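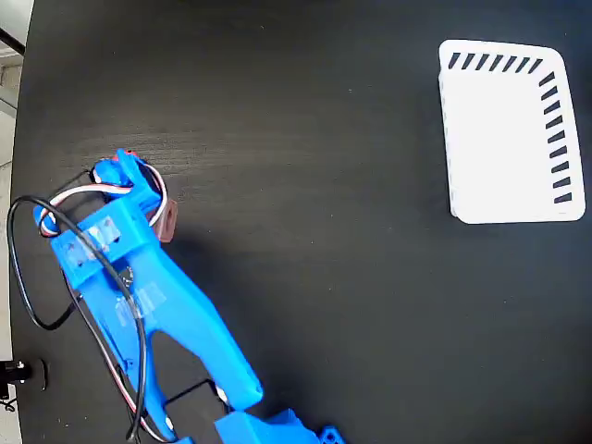
Odette Gilbert replied:
Sorry, but I don't buy the idea that you can be signed up to one of these without touching anything. Every time this comes up someone swears blind they never pressed a button, and then three pages later it emerges their phone was with the kids, or they "just wanted to see the result" of a quiz. What did the first text say, word for word? If you've deleted it, say so now and save us all the bother.

Reply from Tsz-kin Kong
Not deleted. Copying it out exactly:

FreeMsg: U have joined Sin Daily Stars. £5 per wk until you send STOP to the number above. Help? Stemside

There is no phone number after "Stemside", no web address, nothing. It came in late at night and I took it for spam, so I left it alone. The bill shows the £5 under "other services" and a joining charge of £2 on top, and that joining charge isn't in the text at all. I don't read horoscopes. I have never read horoscopes.

Reply from Hui-mei Yu
Did you ring Prumard? It's their bill.

Reply from Tsz-kin Kong
Yes. Very polite chap, told me it was "third party content" and I should take it up with the provider. I asked who the provider was. He said Stemside. I asked for Stemside's number and he gave me one that plays a recorded message telling you to text STOP. So I'm in a circle.

Reply from bullby_lad
Mine was the same except it was football tips. Text STOP and move on with your life mate, it's a fiver.

Reply from Odette Gilbert
It's a fiver a week, and that is the whole business model. They don't need you to like it, they need you not to look.

@Tsz-kin, the missing joining charge is the interesting bit. I still think something got tapped somewhere, but if the charge wasn't in the confirmation then it hardly matters what got tapped. Have you asked them for proof of consent? Not a chat about it, the actual record. They should be able to show when you opted in, on what page, and what price was on that page.

Reply from Pei-shan Hung
DO NOT text STOP. If you reply they know the number is live and you'll get ten times more. My sister-in-law did it and was plagued for months.

Reply from Hui-mei Yu
That's advice for random scam texts from an ordinary mobile number. A short code that is already charging you knows perfectly well that your number is live, it's got your money. If he doesn't send STOP it carries on every week.

Reply from Pei-shan Hung
Well it happened to her so I don't know what to tell you.

Reply from Odette Gilbert
I'm with Hui-mei on this. Send STOP, just the one word, take a screenshot showing the date, and keep it. Then ring Prumard and ask for a bar on charge-to-bill. Use that phrase. If you say "block premium numbers" they'll put a bar on you dialling out to them, and that does nothing about texts coming in. I found that out the slow way with my mum's phone and a ringtone outfit.

Reply from Tsz-kin Kong
Didn't know there were two kinds of bar. Nor did the chap I spoke to, by the sound of it. He said he'd "put the premium block on" and I thought that was the end of it.

Reply from bullby_lad
lol it won't be

Reply from Sun-ja Yang
I used to work on a billing desk (not Prumard, and not for years) so take this with a pinch of salt. The front line people often can't see the consent record. They see a line on the bill with a merchant name and that's your lot. Whether they refund you depends on how long you've been a customer and how tired they are. It shouldn't work like that but it did where I was.

What I'd do is put it in writing as a complaint, with the word "complaint" in the first line. A phone call gets logged as an enquiry. A complaint starts a clock, and if they haven't sorted it in time you can take it further. Check their own complaints page for how long they give themselves.

Reply from Odette Gilbert
Agree with most of that. Less sure about going to the network first. In my experience they bounce you back to the service provider and you lose a fortnight. I'd write to both on the same day and tell each that you've written to the other.

Reply from Sun-ja Yang
Stemside is probably only the middleman though. They collect the money and pass it on to whoever runs Sin. So you'd be writing to someone who can say with a straight face that it's not their service either.

Reply from Odette Gilbert
Then they can say who it is. Their name is on the text.

Reply from Hui-mei Yu
Has anyone here ever been sent one of these consent records? I asked for mine and got a spreadsheet with one row in it. My number, a time, and the word "web". I'm supposed to accept that as proof. I could have typed it myself in less time than it took them to answer.

Reply from Odette Gilbert
I'd have sent that straight back. A row in a spreadsheet made by the people who want the money is worth nothing to me.

Reply from bullby_lad
you lot are spending hours on this. what's your time worth

Reply from Hui-mei Yu
How many weeks were you paying for the football tips?

Reply from bullby_lad
not saying

Reply from Tsz-kin Kong
Update, July 29, 2023. Sent STOP, got a reply saying "You have been unsubscribed from Sin", and it cost me 80p. I am not joking. 80p to leave. I've barred charge-to-bill, had to spell it out to Prumard twice, and they've emailed to confirm. Complaint has gone to both. Prumard's gave me a reference ending 925, Stemside's has had no answer, not even an automatic one.

Reply from Pei-shan Hung
Told you not to text STOP.

Reply from Odette Gilbert
One 80p is still cheaper than another week, but add it to the complaint. I'd like to hear them explain a charge for leaving. And check that 80p isn't simply Prumard charging you for a text outside your allowance, short codes often aren't included. If so it's a different argument with a different company and you don't want to mix them up.

Reply from Tsz-kin Kong
Good point, hadn't thought of that. Itemised bill isn't up yet. Prumard have offered the £5 back "as a goodwill gesture" and not the joining charge. I haven't accepted.

Reply from Sun-ja Yang
Read the wording before you do. If it says full and final, that's the joining charge gone.

Reply from Tsz-kin Kong
It does say that. I've told them no. Next bill is due at the start of September so I'll post whatever's on it.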